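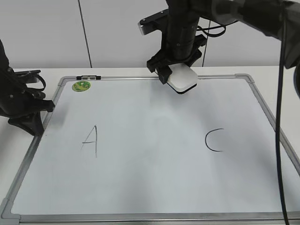
Written by Precious Magbanua, with thanks to Eetu Halonen for the planner notes. Last revised Feb 23, 2018.

4. Setting up the whiteboard task in Pradell

By now both arms should be homed and talking to the planner, so well done, the dull part is over! In this section you will teach Pradell where the board lies and tune the grip for the eraser. Do put the kettle on first -- the board fit can take a little while on older machines.

1. Lay the board flat on the table and write one or two big letters on it. Capitals with plain strokes, such as A and C, are the easiest for the stroke finder.

2. Open Scene, choose Flat Panel, and press Fit. Pradell looks for the four corners and draws a green outline over them. If a corner is hidden behind an arm, drag its handle into place by hand.

3. Check that both wrist views are live. They arrive on port 2303, and the overhead view on 3078.

Note: If a wrist view is frozen, restart the viewer and leave the arms alone. They will happily hold their pose while you do.

4. In the Grip tab, set the closing limit to 108 and save it under a name you will remember. Thin, see-through items can be hard for the contact check to pick out, so switch on Edge Assist for those.
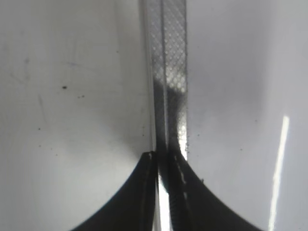 Fig. 4.2 Wrist view, fingers closed on a thin, transparent strip.

5. Now open Edges and click Find Rail. A metal strip against a white panel usually shows up well, though glare can swallow part of the line. Raise the Glare Mask one step at a time until the line is whole again.

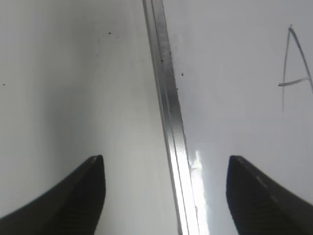
Fig. 4.3 Wrist view with the metal strip between the open fingers and glare beside it.

6. Press Plan, watch the preview all the way through, and only then press Run.

Caution: Keep your hands off the table while Run is lit, and have the stop button within easy reach. Both arms share the space over the board, and the planner knows nothing of your elbows.

If the plan fails 3 times in a row, go back to step 2 and fit the board again.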